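4.2 Why people keep old computers going

I went into this part of the study expecting money to be the whole story, and I was wrong by a wide margin. We sent the long questionnaire to 801 households in Clanport and Lamard and got 742 back (a return rate I'm still a little giddy over!), and cost did come up a lot. But when people had room to write freely, they mostly wrote about habit. They knew where everything was on the old machine. The printer worked with it. Somebody's recipes were on there, and moving them sounded like a whole weekend.

I coded the free answers by hand over one very hot August, twice through, with a gap of three weeks between passes so I wouldn't just remember what I'd put the first time. The codes that drifted most were "trust" and "fear of losing files," and I ended up merging them, which I go back and forth on. A person who writes "I know this one won't let me down" is saying something warmer than a person who writes "I don't want to lose my photos," and my table can't tell them apart.

Opening the case was its own dividing line. Plenty of people had owned a desktop for years and had never seen the inside, and they talked about it the way my aunt talks about her fuse box. The ones who had taken a side panel off even once were much more relaxed about repair in general, toasters and bikes included.

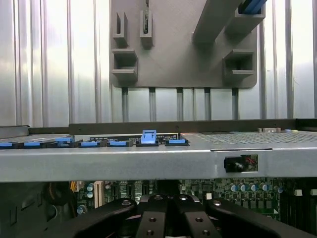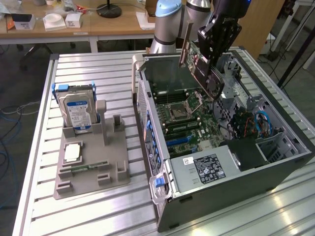 Figure 3. A gray parts holder, and a desktop tower on its side with the side panel off (second picture).

Fagundes objected, on reading a draft of this section, that I had the arrow pointing the wrong way: relaxed people open things, so of course the openers look relaxed, and a survey done at one point in time can't sort that out. Fair enough. I did go back to the 40 follow-up interviews with that in mind, and they're mixed. Several people described a first repair they'd been pushed into by a dead drive or a deadline, and said they got bolder afterward. Others had been pulling radios apart since grade school. I've left both kinds in and softened the wording in 4.1.

The Imulen repair scale, which I used for the confidence questions, didn't help much either way. It asks how sure you feel today and leaves the past alone. If I ran this again I'd add a question about the first thing a person ever fixed, and how old they were.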